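Bags on a small garment rack: straps trailing on the floor

Posted by Sze-wing Tsang

I am responsible for the accessories corner at Drimthorpe. Crossbody bags are kept there on a freestanding rack with multi-hook hangers. The long straps bring the bags down almost to the floor. Is there an accepted method of storing them higher without damage to the straps?

Theophilus Zakaria

Members are advised to fold each strap in half before hanging it. This raises the bag considerably. The weight should be shared between two arms of the hanger where possible. Please compare the strap lengths in these three views of a plaid-panelled corner.
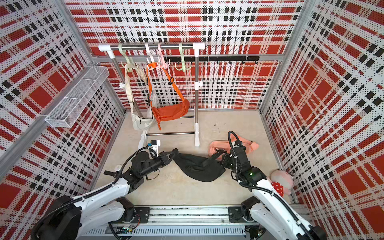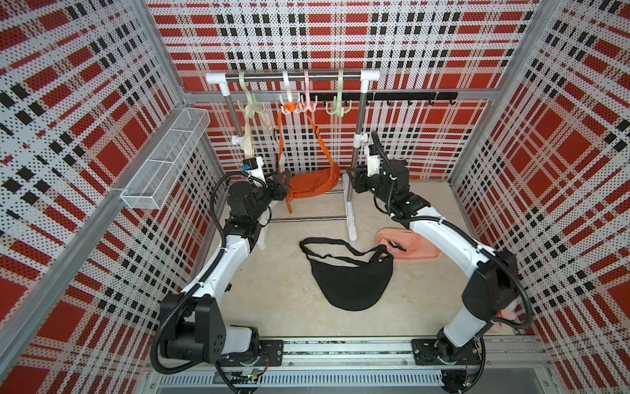
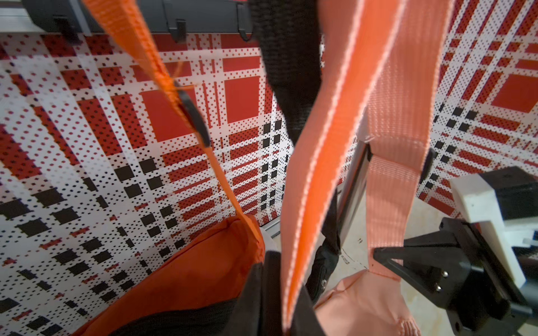 Order of work

1. Empty each bag and fasten its buckle.
2. Fold the strap once and hang the heavier bags nearest the legs of the rack.
3. Tuck in any loose strap end. The orange bag in the first view has one hanging below its body.
4. Transfer bags with short handles to a wall rail, if one is fitted.

Our own store at Drurnberg holds 403 bags on this system, and the straps have kept their shape since September.

Henk Stevens

Shorten the straps at the buckle. Folding leaves a crease in soft fabric.

Chin-lung Chiang

I concur with the first reply, except for bags over 500 grams, which should be laid flat on a shelf.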